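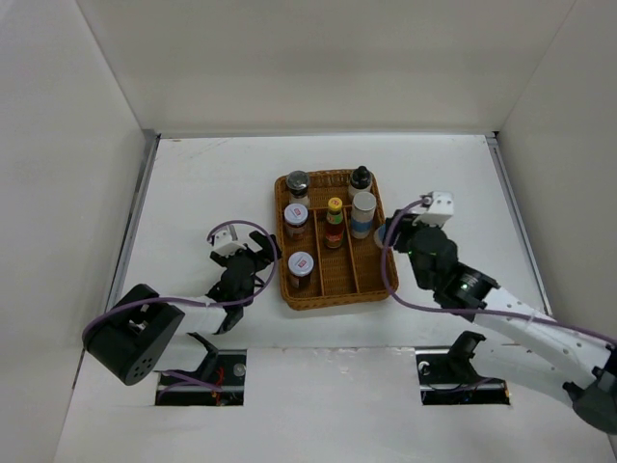
The question we set ourselves was whether a learning system gets better when you give it more examples of a job, or whether it needs better ones. The supplier's notes for the Tadon kit say plainly that more is better. We had eight weeks at the Kestomton lab to check this, and came away less convinced than we went in. The job was tidying a tray of sauces and seasonings: pick up a container, put it upright in the right compartment, let go, get out of the way. With the brown wicker tray sitting between the two arms, this looks like something a small child could do. It has dividers that tell you where things belong. It also has two jars in the left compartment with dark contents and pale lids, each lid with a small red mark, and a good part of this report is about how much trouble was caused by objects that look so alike.

1. What we set out to do

An example, in our project, means one complete run of the job done by a person driving the arms. The computer stores the camera views, the positions of the joints and the opening of the grippers. The learning method, which the department calls Zukov after the cluster it was first run on, is then trained to copy the person. It knows nothing about sauce. It only knows that when the pictures look like this, the arms tend to move like that.

We were warned at the start that the recording would be the dull part and the training would be the interesting part. We would put it the other way round. The training was a matter of pressing a key and waiting until morning. Nearly every decision that affected the outcome was made while recording, and most of them were made without anyone noticing that a decision was being taken.

2. How the recording was done

Two of us drove the arms, taking turns. A run began with the basket roughly in the middle of the table and the containers set out according to a card drawn from a shuffled pack. The cards were meant to give us variety. The driver then did the job, pressed the pedal to end the recording, and gave it a mark: good, usable or bad. Bad runs were thrown away.

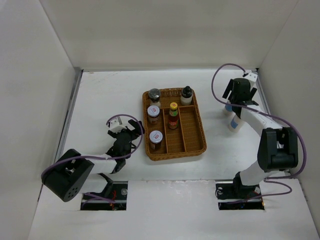

Figure 2. Basket between the arms, with the blue and white bottles on the table to its right.

We recorded more than 1000 runs in this way. That number went on our poster and people liked it. It should be treated with caution, for reasons that have little to do with arithmetic.

First, the runs are not independent of each other. A driver who has just done the same thing all morning develops a groove. One of us always came at the yellow-capped bottle from the left, and the other always took it from behind. Within a single session the runs are so alike that you could swap the recordings and not know. A long session of near-copies probably teaches less than a short one with some disagreement in it.

Second, the shuffled cards did not shuffle as much as we believed. They told us where the containers should go on the table but said nothing about the angle of the basket. Whoever put it down tended to put it down the same way, slightly turned, because that was how it was most comfortable to reach. We noticed this late. When we later set the basket square to the rails for a test, the trained system reached for compartments that were no longer there.

Third, our marks were unreliable. Halfway through, we each marked the same batch of old recordings without seeing the first mark. We agreed easily on the bad ones. On the line between good and usable we might as well have tossed a coin. The Rathore handbook, which our supervisor asked us to follow, treats this mark as a measurement. We think it is closer to a mood.

3. The objects

The basket was chosen because it was in the cupboard, and it turned out to be a hard choice. A thick braided rim is something a gripper finger can catch on. If a jar is set down close to the rim, the driver has to open the fingers in a space that is already full, and we both took to nudging the jar inwards before letting go. We never agreed to do this. It is now in the data, and the trained system does it too, even for containers that are nowhere near the rim.

The jars gave us a different sort of problem. A person tells them apart by the label if they need to. From overhead the lids are almost the same, and from the wrist the view changes with every small movement of the arm. The wrist view also contains a great deal that is of no use: crinkled film round the neck of a grinder, catching the light, or a few specks on the tabletop.

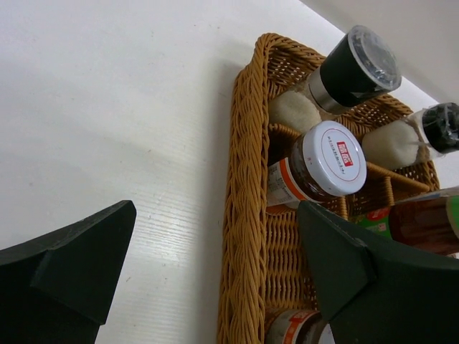

We suspected early on that the system might be leaning on details of this kind, and we were told not to worry, since enough data would wash them out. We tried a crude check. We took one model that did well on our usual layout, changed nothing about the job, and swapped the positions of the two jars. It should have made no difference to how they were picked up. The model hesitated, went for the place where the darker jar was usually found, and closed on the edge of the lid. One check of this sort proves very little, and we do not claim that it does. It does make us doubt the comfortable idea that the unwanted details simply disappear.

4. More or better

To compare the two, we trained one model on everything marked good or usable, and another on a smaller set chosen by hand. For the smaller set we kept runs that differed from each other in the approach, the order, or the driver, and we put back several where the driver had made a slip and recovered. Under our own marking rules some of these should have been dropped.

The larger model was smoother. It moved in a confident way and visitors preferred it. On layouts it had met before, it was also the more dependable of the two. On layouts it had not met, the smaller model did at least as well, and when it fumbled a container it was more likely to back off and try again. The larger one tended to carry on as though it were holding something.

We would like to say that this settles the question, and it does not. We picked the smaller set ourselves, knowing what we hoped to find. We also ran the tests, set out the containers and judged the results. There were only two models, and training each of them again from a different starting point might have changed the order. We ran out of time for that.

5. What we would change

Keep the slips. A run in which somebody drops a bottle and picks it up again is worth having, and our rule of deleting anything untidy was a mistake made for the sake of neat files.

Put the basket on the cards. Anything left to habit will be done the same way every time.

Have the marks made by someone who was not driving, or stop making them.

Change drivers more often. We swapped at lunch, which suited us and did nothing for the data.

Write down the small tricks. The nudge described in section 3 could have been spotted in the first week if either of us had thought it worth a line in the logbook.

6. Notes on the files

The recordings are on the department drive in the folder Kestomton-basket, with the marks in a separate sheet. Runs made before November use the older pedal timing, so their last moments may show the arms already at rest. The hand-picked set is listed by run number only, and the reasons for choosing each run were not kept.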